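Plultgate Village Hall: inspection checklist
Date of check: 30 Jun 2023

1. Front door and ramp. Pass. Handrail tight. Ramp grip strip is lifting at the bottom end, reglue before the next hire.

2. Fire exits. Pass. Both open fully from inside. Stacked chairs had crept back in front of the kitchen side door and were moved.

3. Extinguishers. Pass. Pins and tags in place. Foam unit by the stage last serviced in March by Heitmann.

4. Emergency lights. Fail. The one over the toilets went out after 35 minutes. New battery needed, Fatach to quote.
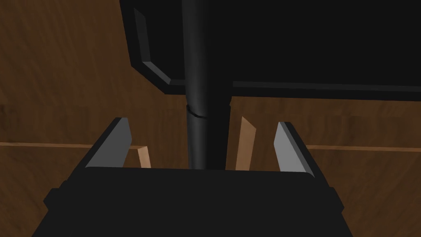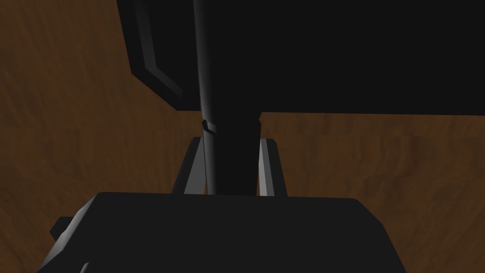

5. Kitchen. Pass with comment. Fridge seal is perished on the hinge side. Fire blanket present. Gas tap labelled.

6. Electrics. Pass. Stage socket cover cracked, taped off until replaced. Do not use.

7. Store cupboard. Fail. Shelf marked 100 kg is bowing. Unload the top row and fit a second bracket.

8. Outside path. Pass. Gap beside the bins measured 1450 mm, wide enough for a wheelchair.

Items 4 and 7 to be rechecked.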